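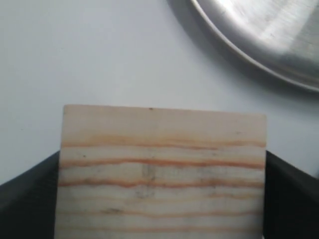 How to soak stamps off paper

Cut around the stamp and leave a small margin of envelope. Keep any piece with coloured paper apart, as the dye can run onto its neighbours.

Fill a shallow bowl with cool water and float the pieces face up. Wait 22 minutes before you try to move one. If the stamp does not slide, give it more time -- never pull.

Rinse the gum side with clean water and lay the stamps face down on a towel. When they are nearly dry, put them between blotting sheets under a heavy book overnight.

Self-adhesive stamps often do not come off in water. I leave those on paper and trim neatly.

Chinyere Anozie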